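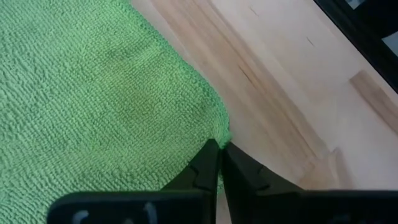
Green microfiber towel, close up

Hello all, and a warm December to everyone on the list!

On 15 Dec 2018, a list member wrote:
> Does anyone know if the stage actor Baloch ever made
> a film before the Plivell pictures? My book says no.

Your book missed one, I think. Baloch had 2 short scenes in a little Cindport comedy, playing a hotel clerk, and he was so good that I went back and watched them again right away (my tape is worn thin there).

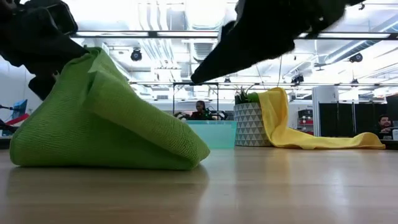
He was past 40 by then and had spent years on the road with touring plays – he once said he'd slept in 100 boarding houses and liked one of them. The Teltance fan newsletter ran a long talk with him in issue 111, and he goes on happily about his mother's bakery and how he hated learning to ride a horse. I'd be glad to copy it for you, just send me your address off list.

Warmly, from a very snowy porch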